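Trailer hub on one side runs much warmer than the other

slatbed

I have a single axle utility trailer, a Drundulo with the open mesh sides, that I use to carry a riding mower and sometimes a load of firewood. I bought it used in December. The seller said the bearings had been done but had no receipt for the work, so I pulled both hubs in the spring and repacked them myself. I had never done it before. I followed a video and the page that came with the grease.

The trip I make most often is from home to a piece of land outside Imoner, 32 miles each way, mostly two-lane road with one long downhill. When I stop at the gate I put my hand on both hubs. The left one is barely warm. The right one is warm enough that I don't want to leave my hand there for long. It isn't smoking and there is no smell. The grease cap is dry on the outside and the tire on that side is wearing evenly as far as I can tell.

Things I have checked so far:

Tire pressure is the same on both sides.
Lug nuts are tight.
With the wheel off the ground it spins, but it stops sooner than the left one.
No play when I grab the tire top and bottom and rock it. The left has a very small amount.

The trailer does not have brakes. I used the same tub of grease on both sides and new seals from a Sevov kit. The races looked fine to me, so I left them in. The bearings are the ones that were already in there.

Is this something I can drive on for now, or should I take it apart again before the next trip? I would like to move the mower before the grass gets any higher, but I don't want to lose a wheel on the hill either. Also, is there any way to tell from the outside whether the bearing is already damaged?

coldchisel

Take it apart before the next trip. It is an hour of work and you already have the tools.

From what you wrote, the castle nut on the right side is too tight. A wheel that stops early and has no play at all, next to one that spins freely and has a little, is about as clear as this gets. Tapered bearings on a small trailer axle need a slight amount of end play. If you tighten the nut with a wrench and leave it there, the rollers are loaded all the time and they make heat.

How I set them:

Jack the trailer under the axle close to the spring, and put a stand under it. Chock the other wheel and leave the trailer hooked to the truck.

Take off the grease cap and pull the cotter pin. Throw the pin away.

Turn the hub by hand while you snug the nut with pliers or a wrench. Keep turning until you feel it drag. This seats everything and pushes out the extra grease.

Back the nut off until it is loose, without letting the hub turn with it.

Tighten it again with your fingers only. If the cotter pin hole does not line up with a slot, back the nut off to the nearest slot. Do not go forward to the next one.

New cotter pin, bend the ends, cap back on.

Then rock the tire again. You should feel a tiny movement, like you do on the left. If it clunks, it's too loose.

While it is apart, pull the outer bearing and wipe it clean enough to see the rollers. A straw or light brown color on the rollers can be old varnish from grease, but blue or purple means they have been overheated and they have to go. Look for pits, flat spots, or a line worn into the race that you can catch with a fingernail. If you change a bearing, change the race that goes with it. They are sold together and they wear together.

As for telling from the outside, you can listen. Take the wheel off, put one hand on the spring, and spin the hub. A good bearing feels smooth through the spring. A bad one feels like there is sand in it. That will only find one that is already pretty far gone, so I would still open it up.

After you put it back, drive 5 miles, stop, and feel both hubs. Then go 10 more and do it again. Both should be warm and close to the same. I also carry a cheap infrared thermometer in the door pocket, and point it at the same spot on each hub every time I stop for gas. The number itself matters less than the difference between sides.

ridge_hauler

I agree with the nut being too tight but there are a couple of other things I would look at while you are in there.

The seal. If it went in crooked, the lip drags on the spindle and that makes heat too. It will also make the wheel stop early. Set the new seal with a flat block of wood across the whole thing and tap it down until it is flush. Don't hit one edge with the hammer. Once you pull a seal out, don't reuse it.

The grease. If the seller used one kind and you packed a different kind on top of it, they may not get along. Some of them turn thin and run out. Wash the bearings in solvent until there's no old grease in the cage, let them dry, then repack. Don't spin them with compressed air. Fill the hub cavity only part way. I have seen people pump it solid and then wonder about the heat.

Check your load too. A riding mower with the deck hanging off to one side puts more weight on that wheel. Mine had over 43 pounds of wheel weights on one side when I bought it and I didn't notice until the trailer was leaning.

I keep a spare hub in the truck box, already packed, with the seal in and the lugs on, wrapped in a bread bag. I had one go out on the Oravec grade with no shoulder and I'm not doing that again. A complete hub costs less than the tow.

mudflap_b

mine does that in summer, the sunny side is always hotter. never had a problem

slatbed

Pulled it apart this evening. The nut was way too tight, I had it a full slot past where the finger method puts it. Rollers were clean with no color and the race is smooth. The seal looked straight but I put a new one in since I had an extra from the kit. I washed both sides out and repacked them so the grease is the same everywhere.

Did the short drive and then the longer one. Both hubs feel the same now, just warm. The wheel spins about like the left one does and there is a little movement when I rock it.

Regarding the load, the mower does sit a bit to the right – the ramp gate latch gets in the way of centering it. I'm going to move the wheel chocks over before the next trip. Thanks for the steps on the nut, that was what the video skipped.
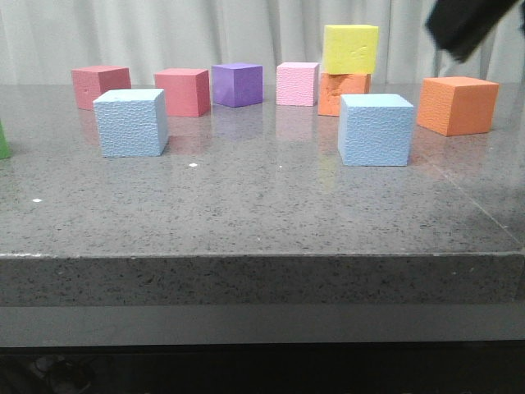
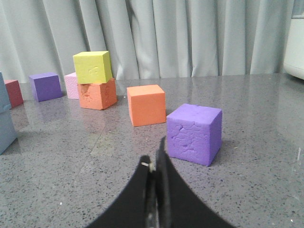

Foam cubes, with a purple one in both pictures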